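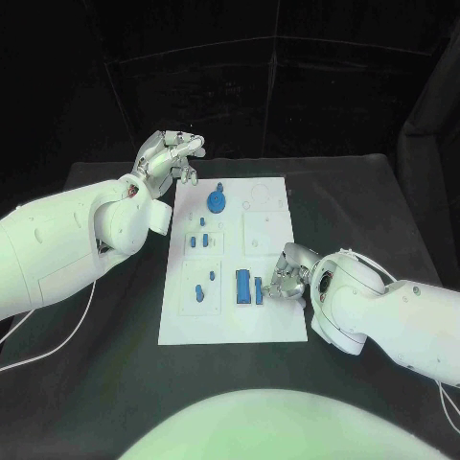 어두운 색 탁자 위의 흰색 판과 양팔 로봇.

와트게이트시, 역세권 주차장 의무 설치 기준 폐지안 입법예고

와트게이트시는 린드그렌역 일대에서 신축 건물에 적용해 온 부설주차장 최소 설치 기준을 폐지하는 내용의 도시계획 조례 개정안을 입법예고했다. 적용 대상은 린드그렌역 승강장 출입구에서 반경 1,000미터 이내의 주거지역과 준주거지역이다.

현행 조례는 공동주택을 지을 때 가구당 한 대 이상의 주차 공간을 확보하도록 규정하고 있다. 개정안이 시행되면 사업자는 주차 대수를 자율적으로 정하게 된다. 다만 장애인 전용 주차구역과 화물 하역 공간, 자전거 보관소에 관한 기준은 현행대로 유지된다.

시 도시계획국은 개정 이유서에서 소규모 필지의 경우 지하 주차장 조성 비용이 전체 공사비에서 차지하는 비중이 과도하게 높아 재건축이 지연되어 왔다고 밝혔다. 도시계획국이 파악한 대상 구역 내 소규모 필지는 모두 403곳으로, 상당수가 차량 진출입로를 별도로 내기 어려운 좁은 도로에 접해 있다. 이유서에는 린드그렌역 동측 시장길과 옛 철도 관사 부지가 우선 검토 지역으로 명시되었다.

개정안에는 노상 주차 관리 방안도 포함되었다. 시는 대상 구역을 거주자 우선 주차 구역으로 지정하고, 개정 조례 시행 이후 사용승인을 받은 건물의 입주자에게는 노상 주차 허가증을 발급하지 않기로 했다. 기존 주민에게 발급된 허가증은 효력이 유지되며, 이사로 주소가 변경되는 경우에는 다시 신청하여야 한다.

도시계획 자문을 맡은 차르니츠 도시연구소는 시에 제출한 검토 보고서에서 기준 폐지에 따라 대상 구역에 주택 3,000호를 추가로 공급할 여력이 생길 것으로 전망했다. 현행 기준을 유지할 경우의 전망치는 2,000호였다. 보고서는 공급 효과가 토지 소유자의 사업 추진 의사와 금리 여건에 따라 달라질 수 있다고 전제하고, 시행 후 2년마다 노상 주차 수요를 조사할 것을 권고했다.

린드그렌역 인근에서 임대주택 사업을 준비 중인 지르킥스 주택개발은 서면 의견을 통해 개정 방향에 찬성한다는 입장을 밝혔다. 반면 시장길 상인회는 방문객 주차 공간이 줄어들 수 있다며 공영주차장 확충 계획을 먼저 제시해 줄 것을 요구했다. 이에 대해 시는 역 북측 공영주차장의 운영 시간을 오후 11시까지 연장하는 방안을 교통국과 협의하고 있다고 설명했다.

입법예고 기간에 접수된 의견은 도시계획위원회 심의를 거쳐 시의회에 함께 제출된다. 의견서는 시청 도시계획국 민원 창구와 린드그렌 주민센터에서 접수하며, 제출 시 성명과 주소, 찬반 여부 및 그 사유를 기재하여야 한다. 시는 2월 정기회에 개정안을 상정할 예정이며, 의결될 경우 공포 후 3개월이 지난 날부터 시행된다. 시행일 전에 건축허가를 신청한 건물에는 종전 기준이 적용된다.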